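Table clearing (robotics)

Table clearing is a household task in which a machine picks up used crockery and puts it on a tray or in a rack. It is often used to judge how near robots are to doing chores unaided.

The Casero trials, run at Skutadari, set 135 layouts of bowls, cups and spoons. Each was attempted 3 times, with a limit of 20 minutes.
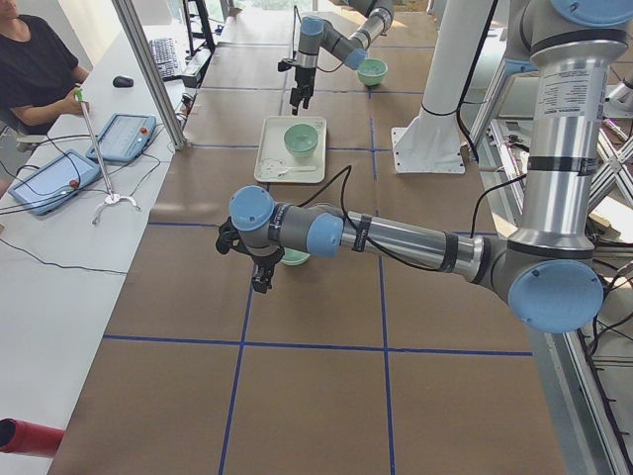 Two robot arms at a taped worktable with green bowls, a tray and a spoon.

Bowls are the easier part – a rim gives two fingers something to hold. Thin cutlery is dropped more often, and stacking remains slow. The later Flirna method added a camera at the wrist to find single items.
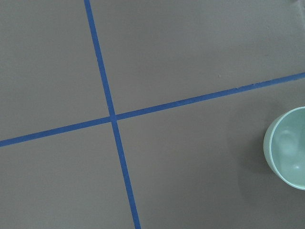 Pale green cup near crossed strips of blue tape.

No system in the trials worked without a person on hand.

See also: Sproģis test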